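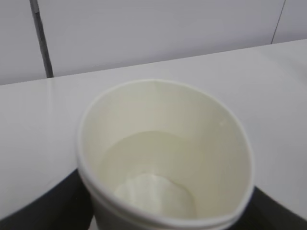
分类:旅行与出行 > 退票、改签与代金券

船票加酒店打包订的,行程被取消,平台只肯给代金券,能要回现金吗?

行李箱轮子又坏了
发表于2020年4月

各位好,第一次在这里发帖,之前都是潜水看别人问签证的事,这回轮到自己头大了,写得有点长,先谢谢愿意看完的朋友。

事情是这样的。我和我妈本来打算三月底去Riltden岛上住几天,她念叨这个岛念叨了好多年,说年轻的时候在挂历上见过那个灯塔(我怀疑挂历上的是另外一个灯塔,但没敢跟她争)。一月份我在Sokix上下的单,往返坐Viken的渡轮,岛上住Ghoneim酒店,平台把两样打成了一个套餐,总价478欧,用信用卡一次付清。下单的时候酒店那一栏写着“优惠价,不可取消”,船票那一栏写的是“可改签,收手续费”。我当时想,三月嘛,能出什么事,就点了确认。

后来大家都知道了。三月中旬岛上不让游客上去了,Viken先发邮件说我们那一班停航,邮件里有一句“请联系您的购票渠道处理”。过了两天Ghoneim也发了邮件,说酒店暂时关门,什么时候开另行通知。我心想这下好办了,船不开,店不开,总得退钱吧?结果去Sokix上一看,订单状态变成了“已处理”,账户里多了一张代金券,面值就是478欧,有效期12个月。没有人问过我要不要!也没有任何按钮可以选退现金。

我给客服打电话,听了四十来分钟的钢琴曲,断了。再打,又断了。在线聊天那边是自动回复,翻来覆去让我看常见问题页。我写了邮件,收到一个回执,说“由于咨询量巨大,我们将优先处理72小时内出发的旅客”,可是我的出发日期都过完了,按这个排法我岂不是永远排在最后?

现在我纠结的地方有这么几个。

一是代金券已经进了我的账户,我没点过“接受”,但也没点过“拒绝”(根本没得点),这样算不算我默认了?

二是酒店那部分写着不可取消,可明明是酒店自己关的门,这种情况“不可取消”还管用吗?

三是我该找谁。Viken让我找Sokix,Sokix不理人,我又给Ghoneim发了邮件,他们倒是很快回了,态度也很好,说钱是平台收的,他们手里一分都还没收到,让我去找平台。转了一圈又回来了。

还有就是信用卡那边,我听同事说可以找银行申请“拒付”,但她自己也没办过,说得含含糊糊的。我怕一申请银行,平台就把我账号封了,到时候代金券也没了,两头落空。

我也不是完全不想再去。等以后能走了,我妈肯定还是要去看她那个灯塔的。但谁知道12个月之内行不行呢,她膝盖也不好,今年能走的路明年未必能走。再说万一平台撑不到那时候,券不就是一张废纸了吗?有没有懂的朋友给指条路,或者有一样情况的说说后来怎么样了。拜托拜托!

已采纳

退订部前员工

我以前在订票公司做过五年售后(不是Sokix,是另一家,早就关门了),现在不干这行了,但是看到这种帖子手就痒。我不是律师,下面说的都是按经验讲,你自己再对照一下订单条款和你所在国家的规定,各国眼下的说法不太一样,有的地方还在临时改规则,这一点一定要留神。

先说你最担心的那个,代金券自动进账户算不算默认。按我的理解,公司单方面塞给你的东西,你没用过,也没回过“好的谢谢”这种话,很难说成是你同意了拿它抵退款。所以眼下最要紧的一件事:千万别去用它。哪怕只是拿它试着搜一下、点到付款前一步再退出来,也别试。我们那时候系统里有一个标记,只要券被绑到一张新订单上,哪怕后来取消了,后台看着就是“客户已使用”,再扯起来非常麻烦。你现在去把账户页面截个图,要能看到券的状态是未使用,连带日期一起截上,存好。

然后马上写一封邮件给Sokix,不用长,也不用骂人(我知道你想骂)。写清楚订单号、原定日期、Viken停航和Ghoneim关门都是对方取消的,你没有主动取消,你不接受代金券,要求退回原付款方式。再给一个期限,两个星期就挺合适。别写“希望能够考虑一下”这种客气话,客服看到“希望”两个字,基本就按一般咨询归档了。我当年就是这么归的,惭愧。

邮件发出去以后电话就不用再打了,真的,打了也白打。这段时间各家都一样,接电话的人权限很小,他能做的就是给你念一遍常见问题页上的字。书面的东西才留得下来。如果非要打,记一下日期和对方说了什么,挂了电话再补一封邮件过去,开头就写“根据今天电话中贵方的说法”,这样口头的也变成书面的了。

再说“不可取消”。这几个字管的是你不想去了、你去取消的情况。现在是酒店关门,你就算人到了岛上也住不进去,服务是他们提供不了的,那就是另外一回事了。你在邮件里别顺着他们的说法走,不要写“我想取消订单”,要写“贵方未能提供订单中的服务”。差这么几个字,分到的处理队列可能都不一样。我见过好多人吃亏就吃在这里,本来公司马上就要发停航通知了,客人着急,提前一天自己在网页上点了取消,结果按自愿取消算,扣掉一大半。你没有点,这一步走得很对,就算是被钢琴曲拖住的也算走对了! 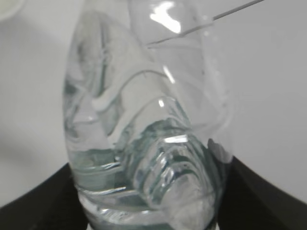

至于找谁,我的看法是就盯住Sokix。你付钱是付给它的,信用卡账单上的商户名也应该是它(去翻一下账单确认,有的平台收款的是另一家名字很怪的公司,拒付的时候要用到)。而且你这是船加酒店一起卖、一个总价,很可能会被当成打包旅行来看待,打包旅行在很多国家对消费者的保护比单买一张票要强得多。你找找确认邮件最底下那堆小字,看有没有“套餐旅行”或者“关联旅行安排”这种词,有的话把那一页打印出来或者存成文件。两个词听着差不多,待遇差挺多,如果写的是后面那个,保护就弱一些,你要有心理准备。

打包旅行还有一个好处,组织方一般要有破产方面的担保。你担心平台撑不住,这个担心一点也不多余,但要分清楚,担保保的是你原来付的钱,至于代金券在不在里面,各地说法到现在还打架。这也是我不建议拿券的一个理由。你去找找确认文件里有没有写担保机构的名字,没写的话,邮件里顺便问它一句,它有义务告诉你的。

Ghoneim那封回信请你务必留着!酒店白纸黑字说没有收到钱,这很有用。平台最爱讲的就是“钱已经付给供应商了,供应商不退我们也没有办法”,你把酒店这封信往上一贴,这句话它就讲不出口了,至少酒店那一部分讲不出口。Viken那边你也可以去问一句,就问这张票有没有退款给代理。渡轮公司有时候早就把钱退给平台了,平台压着没往下走。不过船公司肯不肯跟你讲要看运气,他们经常说只跟购票方沟通。

最后是信用卡拒付。你同事说得没错,是有这么回事,服务没提供、商家又不退,可以请发卡行去追。几个要注意的地方我想到哪说到哪:

时限是有的,从哪天开始算各家银行不一样,有的从付款那天,有的从原定出行那天,你先打个电话问清楚自己的,别等。银行这时候电话也难打,但多半比平台好打。

材料就是上面说的那些:确认单、停航邮件、酒店关门的邮件、你要求退款的邮件、对方没回或者拒绝的证据。所以顺序上是先写邮件,等期限过了,再找银行。一上来就找银行,银行第一句就会问你有没有先跟商家联系。

账号会不会被封,有可能。我们以前对拒付的客户确实会先冻结账户,等银行那边有了结果再说。券八成也会一起作废,这也说得过去,总不能钱也退了券也留着。但是你里面如果还有别的订单,比如秋天的机票什么的,那就要掂量一下,最好先把那些订单的确认文件都下载到自己电脑上。

还有,拒付有输的可能。平台会跟银行说“我们已经以代金券形式补偿”,有的银行看到这个就不往下追了。所以那封明确拒收的邮件要早发,日期越早越好。今天能发就今天发。

差点忘了保险。你没提有没有买,信用卡有时候自带一点旅行保障,翻翻那本没人看的小册子。不过保险公司多半会让你先找商家退,退不到的部分它才看,所以也别抱太大的希望,当作后手就好。

祝你妈妈早点看到灯塔,不管是不是挂历上那个。

评论:

行李箱轮子又坏了:天啊太感谢了,我一条一条抄下来了!刚去翻了确认邮件,小字里真的有“套餐旅行”四个字,担保机构那一栏是一个网址,点开打不开……我先截图。账单上的商户名也确实不是Sokix,是一串我不会念的字母。邮件我今晚就写。

退订部前员工:有“套餐旅行”四个字就好办多了。网址打不开也截,连打不开的页面一起截。商户名不一样没关系,给银行的时候把两个名字都写上。

行李箱轮子又坏了:还想问一个,截图要不要去公证什么的?

退订部前员工:不用不用,478欧的事,别把公证费搭进去。自己存两份,邮箱里一份,硬盘里一份,够了。

海风吹到脸疼

拿着券算了吧,现在谁家都不退钱的,我认识的人全是给券。平台也不容易,员工也要吃饭。你反正还要去的,到时候说不定还便宜呢。信用卡拒付我没弄过,听说很麻烦,要填好多表。要么就打电话,早上刚上班的时候打,多打几次总有人接的,我表弟就是这么打通的,不过他那个是改机票,跟你这个可能不太一样。

评论:

不吃香菜的旅客:券要是能转让或者能延期也就算了,12个月实在有点短啊,谁知道岛上什么时候开。

海风吹到脸疼:也是,我没注意看期限。

雨季才出门

楼主你好,我跟你差不多是一条船上的(真的是同一家船,哈哈)。我也是Viken停航,但我是直接在Viken官网买的船票,酒店另外订的,所以不完全一样,说出来给你做个参考。

我和几个朋友本来是要在Riltden租一栋大房子给人过生日,人多,住得也久,林林总总加起来2000欧出头都付出去了,所以那阵子我急得觉都睡不好。船票那部分Viken退得挺爽快,官网上有个表格,藏在“服务变更”里面,不在“退款”里面(谁设计的!),填了以后第一反应也是给你推代金券,还说选券的话多送一成。要往下拉,拉到很底下,有一行灰色的小字可以选退回原卡。我填完过了12天钱就到了,中间没有任何邮件通知,我是看账单才发现的。所以楼主你也记得时不时看看信用卡账单,别光盯着邮箱。

你是通过平台买的,这个表格多半用不了,我朋友里有一个当初图便宜,自己那张票是在别的平台单独买的,去填那个表格,输入票号以后直接跳出来一句“请联系您的购票渠道”,跟你收到的那句一模一样。他后来照着上面那位朋友说的路子,写了拒收券的邮件,平台隔了好久回了一封,说可以退,但是要扣手续费。他又回了一封说船是你们停的凭什么扣我的,对方就不吭声了,现在还挂着呢。所以我也没法告诉你一定能成,只能说光是写邮件就把对方从“只有券”逼到了“可以退但要扣”,多少是有松动的。

房子那部分就比较惨。房东人挺好的,可是房东也靠这个过日子,跟我们商量能不能把日期挪一挪。我们几个在群里吵了一个晚上,有人说必须退,有人说算了挪吧,最后是退一半,另一半留着当以后的定金,写了一张双方都签字的纸,拍照发来发去。我个人觉得这样挺好的,跟真人打交道还是可以谈,跟平台就只能跟自动回复谈。

说到这个,如果楼主和妈妈以后真的还想去,我倒是觉得Ghoneim那边可以留个好印象,他们不是很快就回你了吗?等Sokix把钱退回来,下次你直接给酒店发邮件订就好了。我前年住过一次,那时候就是发邮件订的,价格跟平台上差不了多少,还给我们换了一间能看到海的。早餐一般,面包有点硬,但是离码头近,拖着行李走过去完全没问题,对膝盖不好的老人家很友好。去灯塔那条路前半截是平的,后半截有台阶,没有扶手,风大的日子别上去。岛上有小巴可以坐到台阶下面,淡季班次很少,去之前要问一下酒店前台,网上那个时刻表是旧的。

还有一点小经验,写邮件的时候标题里放订单号,每次都在同一封邮件下面接着回,不要新开一封。我那阵子心急,一天开三封新的,结果系统给我生成了三个不同的工单,三个客服给了我三种说法,其中一个还问我订单号是多少。后来我就老老实实在一封下面回,明显顺多了。

另外平台那个App最好先别更新也别删。我另一个朋友手快删了重装,里面的聊天记录全没了,她跟客服聊过的东西一个字都找不回来。网页版登录进去也没有。有聊天记录的赶紧截图,长一点没关系,一段一段截。

楼主要是有了进展回来说一声吧,我那位扣手续费的朋友也等着看呢!

评论:

行李箱轮子又坏了:谢谢谢谢!台阶没有扶手这个信息太重要了,我妈听了说那她就坐在台阶下面看。邮件已经发了,标题放了订单号,给了两个星期的期限。自动回复倒是秒回,还是优先处理72小时内出发的旅客那一句。

不吃香菜的旅客:蹲一个后续,我的也是Sokix,四月的,券都还没给我发。

退订部前员工:回楼上,券没发说明你的单子还没处理,趁现在先把邮件发过去,写明只接受退回原付款方式,比发了券再去退要省事。别自己点取消。

不吃香菜的旅客:好的,差点就点了,手都放上去了。

行李箱轮子又坏了:有消息我就来这里更新,先去给银行打电话问时限了,希望不是钢琴曲。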